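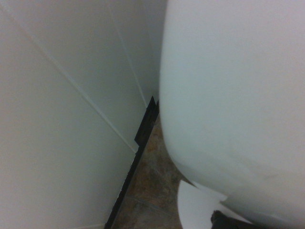 Collecting demonstrations in small rooms: a conversation with Naa Baidoo

Naa Baidoo runs data collection at Clustport, where a team of eight records manipulation examples for a policy called Jenen. Since July the work has moved out of kitchens and into bathrooms. We spoke by phone on Sun 1 September, and the conversation has been shortened.

The first thing she wanted to discuss was clearance. "In a kitchen the arm has air on most sides," she said. "In a bathroom you get a wedge of floor between a wall panel and a big white curved thing, and the wrist camera sees mostly white." A glossy curved surface next to a matte wall gives the model few edges to hold on to. The useful structure sits low, in the floor tile and the black trim where the panels end. She asks operators to keep some of that floor in the wrist view during the approach.

Thin flat material is the other difficulty. White on white, near the floor, with the fingertip entering from the bottom of the view, is a case the earlier set barely covered. "The finger hides the contact point. You have one dark tip over a pale sheet, and the label says grasp. Is it a grasp or is it a press? From one view I can't always say, and I don't expect the model to."

Her group handles this by labeling contact over a span of time and leaving the exact first touch unmarked. Gripper width and motor current are logged with the video, and an annotator who is unsure can mark the span as ambiguous. Those spans stay in the training set with a lower weight.

The current release holds 1,053 episodes recorded in 16 rooms. Another 43 were withheld for evaluation, all from rooms the policy has not been trained on. I asked whether 16 was enough.

"No. It's enough to find out which things you should have varied. We varied the objects and forgot the floors."

Failed attempts are kept if the operator recovers within the same episode. Riet Verbeke, who wrote the filtering code, had argued for dropping them, and the first version of the set did. Baidoo said the policy trained on that version would stop after a missed pickup and hold position. With recoveries included it tries again, sometimes more often than it should.

Operators work in pairs and change over after each batch. Baidoo reads the first few episodes of every batch herself, at half speed, before the rest go to annotation. Most rejections are for approach speed. People who have done a task many times cut the corner at the end, and close to a hard fixture she wants the last few centimeters slow.

Lighting has been left alone. The rooms are recorded under whatever light they have, and exposure is locked at the start of each episode so that the white surfaces do not pump as the wrist turns.

The next round adds darker floors and a second fingertip shape. The annotation guide is being rewritten first, starting with the section on occluded contact.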